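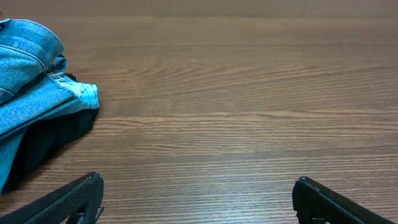 *Denim on the left, gripper fingers below, wood elsewhere. View from the wrist camera.*

I promised in my last post to write down what I learned about the wrist cameras, and then I did not do it for a long time. The winter was busy and the results were changing every week, so I preferred to wait until they stopped changing. Now they have more or less stopped.

For new readers, a short introduction. I work on folding of clothes with 2 robot arms fixed to the same rail. The policy which controls them I call Korno. It is trained only from demonstrations, there is no reward and no simulator. It receives the head camera and the wrist cameras, and it answers with the next 16 actions for both arms. Then it looks again and gives the next 16.

The question of this winter was simple to ask: how much does Korno need the wrist cameras, and when?

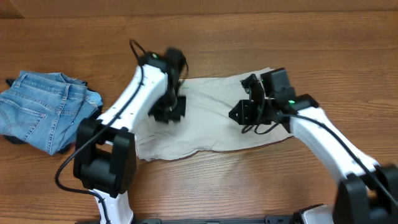 **Furside notebook**, written in Dedimberg, 24th February

My first belief was that a wrist camera can only help. It is close to the cloth, it sees the edge which the fingers must take, and the head camera is often blocked by the arm itself. When I looked through the recordings I found many moments where the wrist assembly hides exactly the corner that I would like to see from the head.

But there is another side. When the gripper is still travelling, the wrist camera sees mostly table. Table has grain, and grain is a very rich texture for a neural network. I began to suspect that Korno was learning to recognise *where it is on the table* from the lines in the wood, and that it used this knowledge in place of looking for the garment.

The suspicion came from a small accident. I moved the rail a little to the side to clean behind it, and I put it back not quite in the same position. The next morning the arms reached for the trousers with a constant error, always to the same side, although the trousers were perfectly visible from the head. I lost two days checking the calibration before I thought about the wood.

## What I tried

I had 468 demonstrations of trousers and other flat cloths. I did not collect new ones for this test, I wanted to change only the training. I compared these versions:

- **Full.** All cameras, always on. This was my old recipe.
- **Head only.** The wrist pictures are removed completely.
- **Random drop.** During training the picture of a wrist is sometimes replaced by grey, with no regard to what the arm is doing.
- **Far drop.** The same, but the picture is replaced more often when the gripper is open and high over the table, and almost never when it is near to closing.

The last one needs a rule for "near to closing". I used the gripper command from the demonstration itself. Some time before each closing, the dropping is switched off, and it stays off until the fingers open again. It is a crude rule and it costs nothing, as the commands are already in the files.
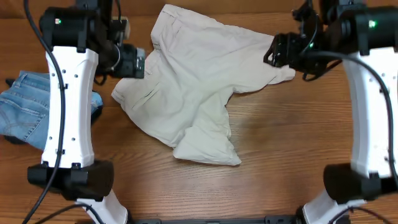 *Beige trousers between the arms, with the right gripper holding a flap.*

## What happened

Head only was bad at grasping, as everybody would expect. It went to the correct area and then closed a little too high, or took two layers where one was wanted. With thick seams it was better than with thin cloth, I think the seam is easier to see from a distance.

Full was the best version as long as the rail stayed in its usual place. When I moved the rail on purpose, it became clearly worse, with the same constant error as before.

Random drop was a disappointment. It resisted the moved rail well enough, but it grasped with less confidence. The fingers came down, waited, went up, and came down again. I have seen this behaviour before when the policy has learned not to trust an input.

Far drop was the one I keep. In the normal position I can't separate it from Full by eye, and with the moved rail it loses only a little. I ran more than 100 folds with it, and the remaining failures are nearly all of another type: one arm pulls the cloth taut while the other is not yet ready, and the waistband turns over. This is a question of timing between the arms and no camera will repair it.

## Things I am not sure about

I have one table. It is possible that on a plain white surface the whole problem disappears and my method is useful for nothing. I would like to test this on the Lauritsen bench, which has a grey mat, but I will not have access to it before May.

I also left a pair of folded jeans on the left side during this work. The jeans may serve as a landmark, exactly like the grain. When I take them away Korno seems a bit slower to begin, but I did not measure it properly and I don't want to claim it.

If you want to try far drop, start with a low rate. My first attempt was too strong, and the arms approached the cloth very nicely and then forgot what to do with it. I will put the training settings in the next post, when I have cleaned the file so that another person can read it.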